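The Brodulis Fitted Sheet: Eight Months of Staying Put 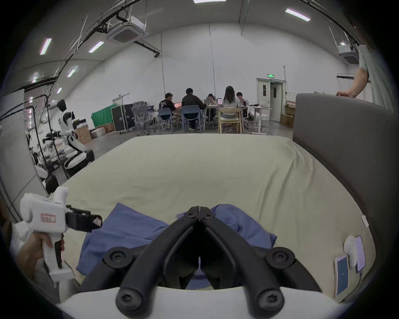 By the Bedding Desk
Staff reviewer, Tromley Home

I have a long and bitter history with fitted sheets. The old ones let go of a corner every night at 3, always the one behind my head, and by morning I was wrapped up like a burrito on bare mattress. So when Brodulis promised a sheet that "grips and keeps gripping," I bought the queen set with my own money and low hopes.

The set is a fitted sheet, a flat sheet and two pillowcases. The flat sheet went straight to the closet, where flat sheets in our house go to retire. The pillowcases are fine. They are pillowcases.

The fitted sheet is where the money went. The elastic runs all the way around, not just at the corners, and it's wide, closer to a waistband than the sad little string you get on cheap sets. There are tags marking the short sides. I ignored them the first time and put it on sideways, which took ten minutes and most of my good mood.

Once it's on, it's on. I sleep like someone fighting off bees, and in 8 months I have lost one corner, on a night when the dog was also involved. My mattress is deep and has a topper, and the pockets still reach under with enough left over to tuck.

It does wrinkle. If you want a bed like a hotel's, you'll be ironing, and I wish you well. Mine comes out of the dryer looking like a road map and relaxes a bit after a night or two. Pulling it out while it's still slightly damp helps.

The feel is crisp at first, almost papery. By March it had softened into something I'd happily call nice. It's warm in summer, though, and hot sleepers should look at the Ferico percale instead. I tried that one last year and it was lovely and cool, right up until the elastic gave out. The Chowdary jersey set is the softest of the lot and pills if you look at it.

Pilling on the Brodulis: a small patch down by the feet, nothing elsewhere. The color has held up too, apart from one spot that is the fault of a face cream.

My main gripe is the package. It arrives folded into a perfect little square, with a card showing you how to fold it back. I have followed the card. I now own a ball — a fairly tight one, but a ball.

Would I buy it again? I already have, in the darker color, on account of the face cream.

Good: stays on, deep pockets, softens with washing
Not so good: wrinkles, warm in July, the folding card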